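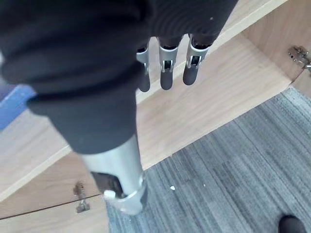

4.2 Cloth and other soft surfaces. Most of what I knew about office dust before this study came from wiping shelves, and shelves are the easy part. You lay down a template, you run the swab across it, you bag the swab and weigh it. Cloth doesn't let you do that. A flat stretch of curtain will take a template if you hold it tight, but anything gathered or slack has an outside and an inside, and the two don't collect at the same rate. The dark sleeve in Figure 2 is a good case of what I mean by "slack" in the tables: loose folds and creases along its length, rounded ridges where the fabric bunches, and a narrower part toward the bottom. I scored any fabric like that as slack even if part of it was pulled smooth. Zlata Fedoruk, who did the second scoring, would have liked a middle category, and she may well be right (see 4.5).

For slack cloth I ended up using tape lifts instead of swabs. One strip went on the crest of a fold and one went down in the valley next to it, both pressed with the same small roller. At the Weleck site the valley strips came back heavier than the crest strips nearly every time, which surprised me less than how big the gap was. At Mestden it was much smaller. My best guess is the ventilation. Mestden's system shuts down in the evening and the air goes pretty still, so I'd expect whatever is floating to come down evenly on everything, while at Weleck the fans run all night. I didn't measure air speed in either building, though, and I'd ask you to treat this as a guess until someone does.

Across both sites I logged 3,835 lifts and swabs. After throwing out torn bags, smudged labels and one batch I left in a warm car in February, 167 of the sampled surfaces had a complete record from first visit to last. All the comparisons below use only those. I did rerun the main table with the partial records put back in and the order of the surface types stayed the same, with a little more scatter for cloth.

One more thing on color. I get asked whether dark fabric is dustier, and I can't find any sign of it in the weights. People do complain about dark fabric more, so it gets cleaned more in some offices, and that muddies the picture if you're sampling at random. I took to asking the cleaning crew at each site what they'd done the night before, and I wish I'd started that on the first visit and not the fourth.

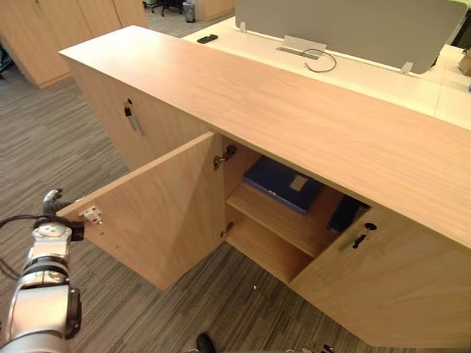 4.3 Cabinets, tops and insides. Low storage furniture gave me the cleanest numbers in the whole study, and also my one real headache. The tops are simple: long, level, close to where people walk, and usually wiped by somebody on a schedule. The trouble is the insides. Demchenko's older survey treats any cupboard with a door as a sealed space, and I just don't think that holds up in a working office. With the middle door swung wide open like the one in Figure 3, everything behind it is sharing air with the carpeted floor, and the carpet is the biggest reservoir in the room. So I split the cabinets by habit of use and forgot about whether they had doors. "Mostly shut" means the people nearby told me it was opened less than once a day – everything else went down as "in use." A lock on the door, such as the small cylinder above the handle on the leftmost section, didn't move a cabinet from one group to the other.

The split made a difference. In-use interiors picked up dust at a rate much closer to the tops than I'd figured, and the lowest shelf was always the worst of it. Mostly shut interiors hardly changed between visits. Only 19 of them had complete records, so I wouldn't lean on that result too hard, but it lines up with what the Hundus group found for filing drawers.

I also swabbed the inner faces of doors on a whim, expecting next to nothing from a vertical surface. That's roughly what I got on the face itself. The hinges were another story, especially the lower ones, which held little gray clumps I had to pick out with tweezers. Those went into a separate bag and aren't in any of the totals, as there's no sensible way to give them an area. If you plan to repeat this work, decide what you're doing about hinges before you start, and write it on the field sheet. I changed my mind partway through Mestden and had to go back to redo a whole corridor.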